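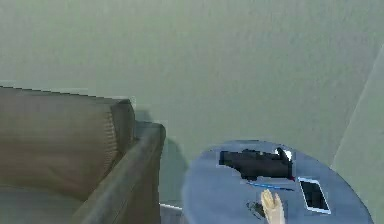 Réglage de la main, cellule simulée Manzano, fiche du 23 nov. 2021. Le décalage du poignet se reprend après chaque mise à jour du modèle. Placer les doigts au bord de la table ronde, pointes vers le stylo bleu, puis lancer la routine de calage (graine 1066, 400 pas). Contact : Unai Arroyo.

Si l'écart persiste, vider le cache des maillages et recharger la pièce. 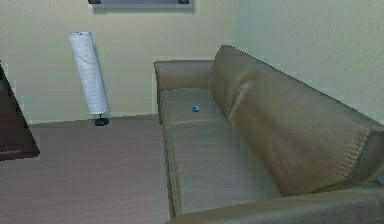 Fig. 2. Canapé, petit objet bleu sur l'assise du fond.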